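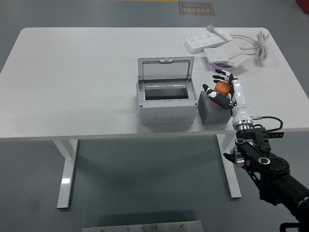 Gray boxes, clear lids

Small plastic enclosures do most of their work unnoticed, and most of their failures can be traced to the first hour of installation

Friday, August 8, 2025

A surface-mount plastic enclosure is a simple product. It has a base, a lid, a hinge, a latch and a set of knockouts, and it is sold in hardware stores beside fittings that cost a tenth as much. The decisions that matter are made before anything is put inside it.

Size comes first. Buyers tend to measure the device and choose the box that matches. The workshop at Sostovcombe, which fits out small garages and garden buildings, measures the cable instead. A conductor needs room to turn, and a box that holds its contents exactly leaves none. The shop's rule is to lay the parts out on a bench, draw a line around them with the cables bent as they will be in service, and buy the next size up.

Lids are the second choice. An opaque lid hides the contents and takes a label well. A transparent gray lid lets a user check an indicator or the position of a switch with the box closed. Tinting cuts glare but also dims weak indicator lamps, and a lamp that reads well on the bench can be hard to see in a bright doorway. The shop tests this by closing the lid and standing where the user will stand.

A hinged lid needs clearance. On a model such as the Vonia, the lid tips back past vertical and will foul a shelf or a pipe run mounted too close above it. The Graster opens to a shallower angle and can sit higher on a wall, though access to the rear terminals is worse. Either should be opened fully in its intended position before the mounting holes are marked.

Knockouts are thin circles molded into the wall of the box. They should be removed from outside, with the base supported on a flat surface, before any equipment is installed. Pushing with a screwdriver after the parts are in place is the usual cause of a cracked face. Only the openings required should be taken out. An opening made in error needs a proper blanking plug, and tape does not count as one.

Corner screws are brought down in stages, working diagonally. Plastic bosses strip easily, and a power driver set for timber will do it on the first turn.

Power strips are often treated as a substitute for all this. They suit a bench where the tools change from day to day. They are poorly suited to permanent loads, and one strip should never feed another. Total load is limited by the rating printed on the strip, whatever the number of sockets. At Sostovcombe, two bench tools rated at 1318 and 1590 watts go on separate circuits as a matter of routine.

The shop reopens its installed boxes each November. The inspection covers the latch, the hinge pins, the cable glands and any dust on the floor of the base. A box with a damaged latch is replaced complete. Fixed wiring inside any enclosure remains a job for a licensed electrician, with the supply isolated and tested before the lid is lifted.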